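The Front Room at Ruddock
Posted 10/5/18 by Dennis Greenwood
Gallery 4 of 16

Welcome back, everyone, and thank you for all the kind notes after the kitchen pages! We have finally made it to the front room, which is the part of the house I have been looking forward to showing you since February (and the part my sister says I talk about far too much). The wallpaper is still waiting on a decision, the curtains are at the cleaner's, and I have changed my mind about the rug twice now, so please look kindly on all that. What I wanted to do was start with the seating, as it's what people always ask about when they come to the door, and it's where most of us end up after supper anyway, with a plate on one knee and somebody's coat behind us.

The smaller pieces will get a page of their own once I have the lamps rewired, and I promise the piano stool hasn't been forgotten. 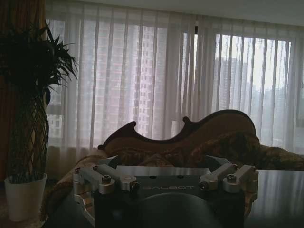
The old sofa, with its carved dark wood back that dips and then climbs to that tall hump on the right. I love the golden patterned upholstery with the darker cushion against it, and I wouldn't trade that outline for anything straighter!

Comments (2)

Urnik
We had carved seating like this in our hall for 23 years and the scrolls were murder to dust. A soft, dry paintbrush gets into the curls much better than a cloth does.

Dennis Greenwood
A paintbrush! I'll try it this weekend, thank you.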